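Nosargate Open Day: Workstation Teardown Recordings

Summary

Recordings from the November open day at the Nosargate workshop, where an arm fitted with a gripper worked inside an old desktop tower while visitors watched. The set has 266 clips from the wrist camera. Joint positions and gripper state are logged with each clip.
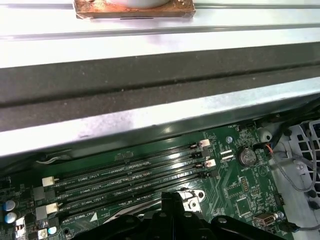

Card written by Tetsuya Tsuchiya, Murner project

Setup

The tower was kept open for the whole day. The memory had been removed before the doors opened, so all slots are empty, including the four labeled DIMM2_CPU1 to DIMM8_CPU1. The coin-cell battery was left in its holder. Power was disconnected at the wall.

The arm was driven by hand from a leader arm on the next bench. Staff drove in the morning. After lunch visitors could take a turn, with a staff member at the stop button. Speed was capped lower for visitors, and their clips are marked "guest" in the operator column.

Tasks

Reach to a memory latch and hold.
Reach to the processor socket and hold.
Move from one to the other without touching the case.
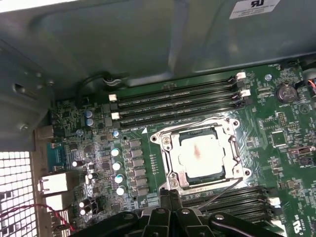
Wrist view over the processor socket, with old thermal paste still on the chip.

Files

Clips are sorted into 8 folders, one per session. Each folder has an index file with task, operator type and outcome. Outcome was entered by the person at the stop button. A loader script is in the Flurar repository.

Known problems

Session 3 has no gripper state for the first 200 seconds because the logger was started late. Bright metal washes out in some clips. More than 400 log lines in session 6 have repeated time stamps; the loader drops them.

No sound was recorded. Visitors signed a form before driving.

Contact

Send corrections to the Arai desk at Nosargate, with the folder and clip number.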